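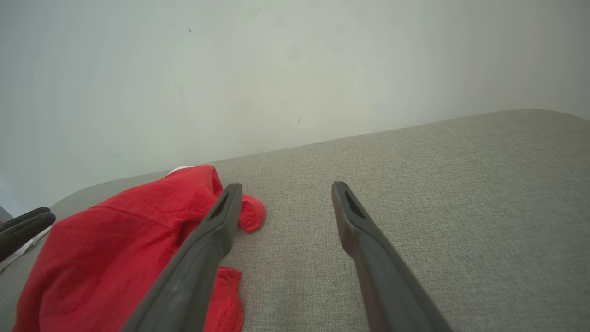 Beddoe Community Orchestra
Minutes of the winter planning meeting, Feb 21, 2025

12 shares
4 comments

Present: Birgit Kuhlmann (conductor, and in the chair), Angeliki Sotiropoulos (librarian, taking these minutes), Marguerite and Tom from the cellos, Dev (horn), Lorna (oboe), Pauline and young Isaac from the second violins, Walt (percussion), and Renata from the violas, who joined us once she had found somewhere to park.

Sorry not to be with us: Hal (bassoon), who has his grandchildren this week, and Joyce, who sent a very kind note and a list of opinions, all of which were read out under the items they belonged to.

Welcome and last minutes

Birgit thanked everyone for coming out on such a raw evening and said how much she had enjoyed the Christmas concert, even the part where we and the audience disagreed about how many verses there were. The minutes from the fall were accepted with one correction. I had written that Dev was "reluctant" to play the solo in the Drostach, and Dev would like it known that he was "considering it." I have changed this in the file copy and I apologize to Dev, who did play it, and beautifully.

The June program

This took up most of the evening, as it always does, and I will try to put it down in some kind of order even though that isn't how it came out of our mouths.

Birgit opened by saying she would like the June concert to feel like an evening outdoors even though we will be indoors. She has in mind a short overture, then the Drostach suite again in full (we only managed the first two movements at Christmas), then intermission, and then something large and friendly to send people home. Her first thought for the large and friendly thing was the Dvorak Eighth. There was a happy noise from the cellos at this point. Lorna asked whether we were really up to the last movement at speed. Birgit said we would be up to it at *a* speed, and that she would choose which one.

Tom said he had played it years ago with another group and it had been the best spring of his life, musically speaking. Marguerite, who is married to him, asked that "musically speaking" go into the minutes.

Joyce's note on this item said she would rather we did the Schubert "Unfinished" because the second violin part is kinder to the elbow, and because people know it. Pauline agreed about the elbow. There followed a long and good-natured conversation about whether an audience wants to hear what it already knows. Isaac said that nobody his age knows either one, so from where he sits they are both new, and several of us found that cheering in a roundabout way.

After more talk and the first pot of coffee it was agreed to go with the Dvorak. Birgit will mark up bowings for the last movement before the parts go out, so that we don't spend the whole of the first rehearsal crossing them out and writing them in again, as happened with the Brahms. The overture was left open. Suggestions so far are the "Hebrides," something by Louise Farrenc (Renata's idea, and Birgit was very taken with it), and the "Hansel and Gretel" prelude, which Dev would like for reasons any horn player will understand. Anyone with a strong feeling should write to Birgit and not to me, please, as I lose track of which feelings belong to whom.

The Drostach parts

I reported on this one, so forgive me if it runs on. The Drostach suite belongs to Wustero Music, who rent it out and don't sell it, and the set we had at Christmas has gone back. I sent it off with every part accounted for except the second clarinet, which turned up later inside the case of the person who plays second clarinet. Wustero were very nice about it. They will let us have the same set again for the spring at $121, which covers the score and all the parts and postage one way. We pay the postage home.

Walt asked if it would be cheaper to borrow from the Grosum orchestra, who did the same suite not long ago. I had already called them, and theirs was a rented set too, so that door is closed. They did offer us their Dvorak parts, which they own outright, for nothing but the promise of the same kindness back someday. I said yes on the spot and I hope that was all right. Everyone said it was. The Grosum parts are in decent shape, although I'm told the trombone parts have been written on very freely by someone with a sense of humor, and I may go through those with an eraser before they reach our younger players.

A plea while I have the floor, or the page: pencil only. Soft pencil. If you only have a pen, remember it until you get home. I still have the ballpoint fingering from the Haydn staring at me every time I open that box, and whoever you are, I forgive you, but I do know your handwriting.

It was agreed to go ahead with the Wustero rental. Action: Angeliki.

Where we will play

The school auditorium is being rewired and won't be ready for June. Tom and Marguerite had been over to look at the Methodist church and came back very pleased. The sound is warm without being muddy, the pastor likes the idea, and there is a side room big enough for cases. It will seat about 100 with us at the front, which is smaller than we are used to. Marguerite thought a full small church is a nicer thing to play to than a large room with people dotted around it, and I think most of us were persuaded.

Walt is worried about the timpani. The front steps are steep and the side door is narrow. He will go over with a tape measure before we say yes for certain. Dev offered his van and his back, in that order. Renata asked about parking (she had reason to be thinking of it), and Tom said the bank across the street has let concertgoers use its lot in the evenings before and he would ask again.

Pauline raised the question of whether we ought to play the program twice if the room is small, perhaps on the Saturday evening and then the next afternoon. There was real interest in this. Lorna said her lip would not thank her. Birgit said that in her experience the second performance is the one where people finally listen to each other, and that she would love to try it if enough of the winds are willing. It was left that section leaders would ask around gently and let Birgit know. Joyce's note, written without any knowledge of this idea, said "one concert is plenty," and I have recorded it here in fairness to her.

Sectionals

Birgit would like the strings to have some time on their own this spring. The cellos already meet at Marguerite and Tom's and are reported to eat very well. The violas would be glad of an invitation anywhere. Pauline has offered her dining room to the second violins on Tuesday evenings, as long as nobody minds the dog, who sings. Isaac said the dog had better pitch than he did in the fall and was told firmly by several people at once that this was not so. His playing has come on tremendously and it was good to be able to say it to him with everyone there.

The winds and horns will stay behind after full rehearsal instead, since they live farther apart. Lorna asked if we could have the tuning note taken a little more seriously before we begin. She gives it, people nod at it, and then they go on talking. Birgit promised to stand and look at us until we are quiet, which I have seen her do and which works.

New players

A viola player has written to us through the web page, having just moved to Beddoe, and Renata has already answered her, within the hour I believe. She will come and sit in next month. Please be friendly but don't all descend on her at once. Violas are shy of sudden movement.

We still need a second bassoon to keep Hal company. If anyone has a niece, a neighbor or an old college friend with one in the attic, please speak up. Hal has a spare instrument he would lend and says he would be glad to get anyone back into practice who used to play.

Other matters

Music stands. Several have gone floppy. Walt will bring a wrench to the next rehearsal, so if yours bows to you during slow movements, tie something bright around it and leave it by the percussion.

The printed program. Isaac has offered to do the layout this time and Lorna will proofread. Notes on the pieces should be short enough to read while people find their glasses. Birgit will write the one on the Drostach, having taken the trouble to find out something about it.

Coffee. The coffee was Renata's turn, and the almond cake was not anybody's turn but simply appeared with Pauline. The recipe has been asked for and she says she'll bring copies.

To be done before we meet again

Birgit: choose the overture, mark bowings for the Dvorak, hear back from section leaders about a second performance.
Angeliki: confirm the Wustero rental, collect the Dvorak parts from Grosum, erase trombones as needed.
Walt: measure the side door at the church. Wrench.
Tom: the bank, about the lot.
Lorna and Dev: ask the winds and horns how they feel about playing twice.
Isaac: a first sketch of the program cover.

Birgit closed by thanking everybody again, and then we stood in the doorway with our coats on and talked about the slow movement of the Dvorak for longer than we had given to some of the items above. Next meeting after the March rehearsal, same place, Tom to bring the milk.

Minutes taken by Angeliki Sotiropoulos. Corrections to me, please, and be gentle.

Share this
Comments (4)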